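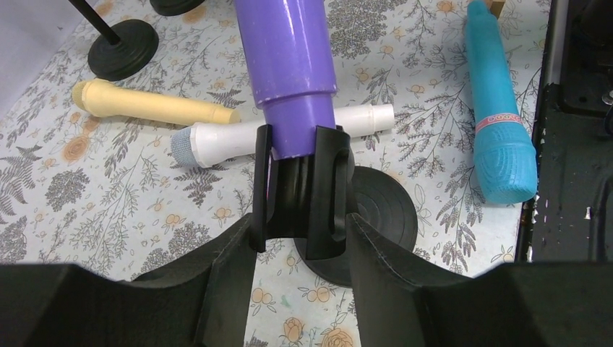

Toy microphone sets: play leader wanted, part-time

Clullow runs a toy library for families with children under seven. We lend toys, and three afternoons a week we open the room so that children can play on site. We are looking for a play leader for the music and singing table, starting in March.

What you will do

Set out the toy microphones and their stands before the children arrive, on a table with a cloth over it. Help children fit the pieces together and take turns. Check each set when it comes back from a loan, wipe it down, and note missing or cracked parts on the loan card. Scuffs are fine and do not need to be written up. Put stands and microphones back in the same bin so the next family gets a full set.

The library has 128 toys on loan at the moment, and music toys go out more than anything else except the train track. Expect a fair amount of sorting.

What we ask

Some experience with young children, paid or unpaid. You do not need to sing well or play an instrument. You should be able to lift a full toy bin and be comfortable with noise. A background check is required before you start, and we cover the fee.

Hours and pay

Roughly 30 hours a month, all between 1 p.m. and 6 p.m. Pay is hourly and depends on experience. The schedule is set a month ahead.

How to apply

Send a short letter and one reference to Marcelle Maillard at the Clullow front desk, or drop them off during opening hours. Interviews are with Marcelle and Baptiste Boyer and include half an hour in the playroom. Please tell us which afternoons you cannot work.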